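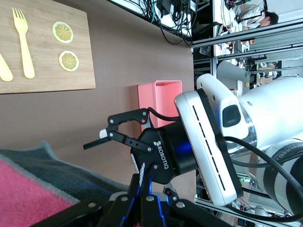
Hamgate Toy Library - Play Kitchen Group

Lemon slices, the yellow cutlery and the pink box
Two slices on the bamboo board next to the fork and the handle end of the knife, with the pink box out on the brown table. The folded cloth is in the corner, the one with the bright pink part and the frayed edge.

Welcome to the play kitchen page! I look after the pretend food at Hamgate. Lemons are my favorite thing in the whole collection (yes, over the pizza, I know how some of you feel about the pizza), and yellow and bamboo look so cheerful together.

I've written some notes, mostly the things I end up telling people over and over when they come in to borrow a set. Skip to whatever you need.

About the lemon slices
I love that they're flat. The big round fruit in our other sets rolls off everything, and I have spent a good part of my life on my hands and knees looking for a plum. A slice stays where you put it. Little kids can pick one up and plonk it down on a plate, and bigger kids use them for everything - wheels on a bus, money, buttons on a snowman, earrings. One girl ran a whole café in April where the only thing on the menu was lemon. Lemon soup, lemon sandwich, lemon with lemon. She charged me 500 dollars for a cup of tea and then told me the tea was also lemon.

The white ring around the yellow is the part the kids go for first. They run a finger around it, and if you ask them to "peel" the slice they'll pretend to do it for ages. It's a nice way into talking about the real thing, too. Cut up a lemon at home and put a real slice next to a toy one and let them smell it. You'll get a wonderful face.

About the board
Bamboo, light colored, and I'd be sad without it. We used to send the food out with plastic boards and they were fine, they did the job, but a board that looks like it came from a grown-up kitchen makes kids stand differently. They get very serious. They wipe it. My rule for washing it is a damp cloth and then stand it on its edge to dry, and please, please don't put it in the dishwasher. I have one at home that went through by mistake and it rocks like a boat now.

Fork and knife
Pale yellow plastic, matching, and always loaned out together. If only one comes back I'll send you a friendly note, and then a slightly less friendly one. Forks go missing way more than knives do, I have no idea why. Check the sandbox. Check the bathtub! Somebody found one of ours in a rain boot, which was at least a dry rain boot.

For the under-threes I usually suggest leaving the cutlery in the bag the first day and just playing with the food and the board. Too many pieces at once and everything gets swept onto the floor in one go, which is a great game but a short one.

The pink box
Salmon pink, if we're being fancy, and I get asked about it more than anything else. It's just an open box. I've seen it be an oven, a fridge, a mailbox, a garage and a bed for a very small bear. Lay it on its side and you've got a cupboard. Tip it up and it's a sink. If I could put only one thing in every set it might be a plain box like that and nothing else, but then I wouldn't have a lemon café, so never mind.

Cloths
We've always got a few around, and any old piece of cloth is good. I like a frayed edge, it gives small fingers something to fiddle with. Fold one up and it's an oven mitt or a napkin, spread it out and you've got a picnic. They go through the regular wash and I don't iron them - life is short.

Borrowing a set
The kitchen sets go out for 4 weeks and you can renew once if nobody's waiting. Each set has a card in the bag with everything that's in it, so do a quick count before you bring it back. We've got 234 pieces of pretend food on the list at the moment, and I like to think I know most of them personally. Missing pieces are 25 cents each, apart from the boards, which we'll talk about if it ever comes up. The drawstring bags are from Mulder and they wash well, so don't worry about jam.

If you want something particular held for you, ask at the desk or leave a note in the Eltamgate box by the door. Eltamgate is our sister library across town and we swap sets back and forth, so if we don't have the breakfast things they might. Bring the note in before noon and it usually makes it over there the same afternoon.

A few play ideas people have sent in
Hide the slices under the cloth and guess how many are left. Good for a rainy morning.
Draw around a slice with a crayon, then color in the segments. My fridge is covered with these.
Play shop with the board as the counter. Let the kid be the shopkeeper, they're much stricter than you.
Make "lemonade" in a real pitcher with real water, outside, in clothes you don't care about.

Coming up on the page
I want to do the bread next, then the vegetables that pull apart, and after that the Kendidetti pasta set, which has bows and shells and a strainer and is the one with the longest waiting list. If your kids have a favorite piece you'd like to see up here, tell me next time you're in and I'll dig it out of its bag and put it on the table.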